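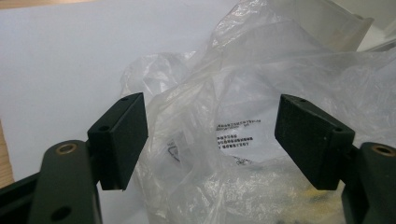

2 min read

About us

Hello, and welcome to Fovgate! We're a small shared workshop full of people who like making things move on their own, and I'm the one who writes the web page (I drew the short straw, but I've come to enjoy it).

It all began in my garage in July, with a kit arm I'd named Derkatis and a bench that was far too small for it. A few friends started coming round to help, then they brought their own projects, then my car had to live on the street... so we rented a unit and moved the lot. There are 40 of us now, and 900 square feet to argue over!

Most of what we're building at the moment is grippers. I love a gripper. The one we use most is called Valer, and it has two dark fingers with a black pad on the end of each, and brass-coloured rings set into the arms, which I'm a bit vain about. The pads are on version 7. The first lot were much too shiny and dropped everything, the next lot gripped so well they wouldn't let go, and I'd rather not talk about version four.

Parts bags are our big obsession. A nice square block is easy, but a crumpled clear plastic bag with folds going every which way and a bit of small print on it is a proper headache, for the fingers and for the software too. We'd like Valer to pick one up off a sheet of paper and put it in the right drawer, every time, while we have a cup of tea. We've logged 3315 tries so far and the drawer is still mostly filled by hand.

The other big build is Lim, a little cart that is meant to carry tools between benches. It goes forwards very well. Turning left is coming along!

You don't need to know anything about robots to join in. I couldn't solder when I started, and my early wiring is still in a box under the stairs if you ever want cheering up. Bring a project or just bring yourself, and somebody will find you a stool. We're open from 6 pm most evenings, and the kettle goes on at 7.

Related pages
Join the workshop
Valer build notes: pads and fingers
Lim learns to turn
What to bring on your first visit

Contact us | © Fovgate Workshop | Back to top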